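How I Finally Sorted Out Our Entryway Shoes (With a Rack Under the Bench)

Jun 26, 2020

So if you've been reading for a while you know the front door situation at our place. Slippers in the hallway, slippers under the couch, one lonely slide on the bathroom mat and its partner who knows where. We're a shoes-off house (I grew up that way and I'm not changing now!) and that means everybody who comes in needs something for their feet, plus a place for whatever they just took off.

I tried a basket first, back in April. Baskets look great in photos and then you spend every morning digging in one like you've lost a contact lens. Then I tried just lining things up against the wall, which lasted 2 days.

What worked was putting a little two-tier shoe rack underneath the wood-topped bench. The bench was already there, the space under it was doing nothing, and the whole job took me one afternoon including a coffee break and a long phone call with my sister.

What you'll need:

A bench or console table with an open metal frame
A small two-tier rack that fits inside the legs
Tape measure
A damp cloth and a dry one
Screwdriver
Felt pads (the stick-on kind)

Step 1: Measure the inside, not the outside

I cannot say this loudly enough. My first rack came from Castillo and I measured the top of the bench, end to end, and felt very clever. The legs take up room! So do the crossbars! It went straight back. Measure between the posts, then from the floor up to the underside of the top, and write both down. Take the front-to-back measurement too, while you're on the floor anyway.

Step 2: Leave some hand room

You want a gap between the top tier and the bench so you can reach in and grab a pair without scraping your knuckles. I like at least 4 inches above the shoes, more if you have it. Slides and low slippers are perfect up there. Anything with an ankle is going to make you mad.

Step 3: Tighten everything before it goes in

Flip the rack over and go around the screws. Then do the ones on the bench too. Mine had loosened up from people flopping down on it to untie their sneakers. Snug is fine – if you crank them you can split the wood, and I have a side table that will back me up on that.

Step 4: Wipe and pad

Damp cloth, dry cloth, then felt pads on the feet of the rack. Let the boards dry all the way before any shoes go on. Ours sits on carpet and the pads still make it easier to slide the rack out when I want to vacuum behind it.

Step 5: Give each tier a job

My system is simple. The top is for the pair that gets worn the most, and the bottom is for guest pairs. Matching colors stay together, so the white slides live up top and the pink ones go on the lower shelf. Toes out! I used to park them heels out because it seemed easier to step into, but when they're up on a rack you're picking them up by hand anyway, and toes out you can spot a missing one from across the room.

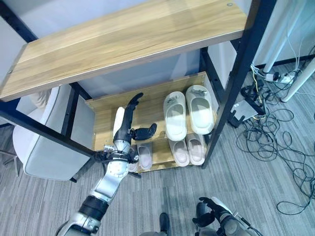 Put pairs close together, closer than you'd think. If you spread them out to fill the shelf it looks nice for an hour, and then somebody wedges a sneaker in the gap and the whole thing slides back into chaos. I leave my empty space at one end, all in one piece, so there's a spot for a visitor's shoes.

Step 6: The evening reset

This takes me less time than brushing my teeth. Before bed I walk through the house, collect the strays and put them back. Once a week the slippers come off and I wipe the boards again, because you would not believe the grit. Foam slides I wash in the sink with dish soap and an old toothbrush, then air dry them away from the heater. (I warped a pair once. RIP.)

A couple of questions I got after I shared this the first time:

Kristine Manalo asked if a rack with a solid back is better than an open one. I think so, if yours is going against a wall. Slippers can't shoot out the back when someone shoves them in with a foot, and the paint stays cleaner. The downside is dust in the corners, so the old toothbrush comes out again.

Someone else wanted to know about winter boots. They don't go in here. Boots get a tray by the door, and I'll do a separate post on that once it's cold enough for me to care.

If you're building your own bench, get the rack first and size the legs around it. I did it the other way and had to go through two racks to find one that fit.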